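Morby Pedal Tone Collection: Data Card

Version 4. Released Jan 20, 2024. Maintainer: Akash Pal.

Summary

The Morby Pedal Tone Collection contains 687 audio recordings of electric guitar played through overdrive, chorus and tremolo pedals. Each recording is supplied with the matching dry signal and a settings file. The collection is intended for the study of effect modeling and for teaching in audio engineering courses.

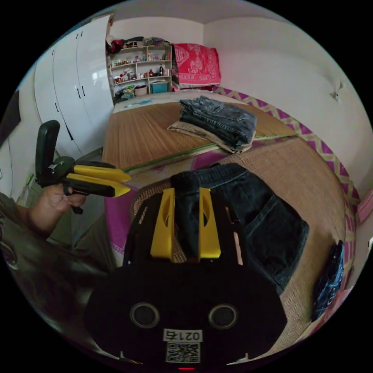
Folded dark denim jeans and two hand-held grippers.

Contents

Recordings are grouped by pedal type and then by guitar. Within each folder, the dry and processed files share a base name and differ only in the suffix "dry" or "fx". The settings file lists the position of every knob on the pedal, read clockwise from its minimum, and the state of any toggle switch. A total of 58 settings files describe all recordings, as many takes share the same settings.

Recording conditions

All guitar parts were recorded at the Nitlow studio through a passive direct box. The dry signal was then sent back through each pedal at a fixed level. No amplifier or speaker cabinet was used. Batteries were not used at any stage; power came from an isolated supply. Takes with clipping at the converter were removed before release.
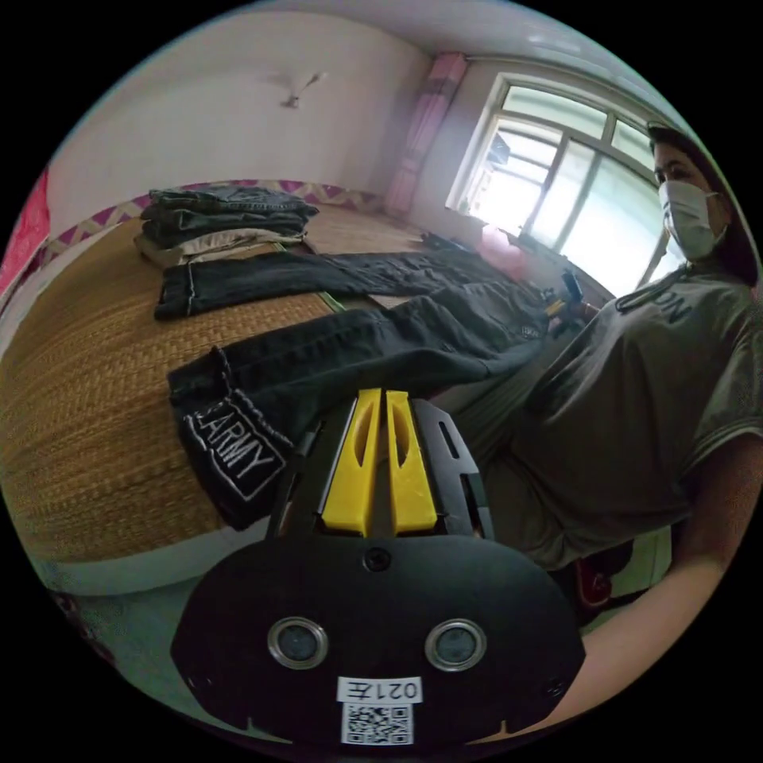
Folded clothing and black trousers on a woven straw mat.

Known limitations

Bass guitar and acoustic instruments are not represented. Tremolo recordings made with the Usico pedal begin at an arbitrary point in the modulation cycle, and users who compare takes should align them first. In version 3, 15 files carried the wrong tuning label. These have been corrected, and the earlier labels should not be used.

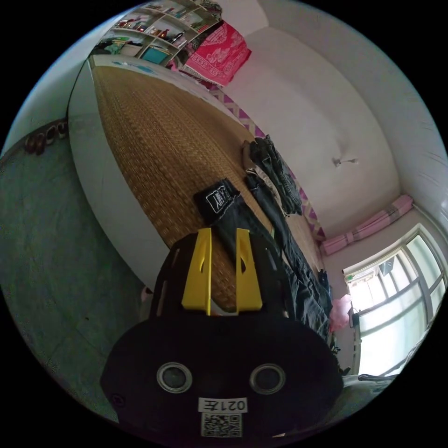
Yellow gripper fingers directed toward the bed.

Use and citation

The collection may be used for research and classroom purposes. Redistribution of altered files requires written permission from the maintainer. Publications should cite the collection by its full name and version number. Arrangements of the test phrases are by the Hodžić workshop and are covered by the same terms.

Errors should be reported to the maintainer with the file name and version. Corrections are reviewed each August.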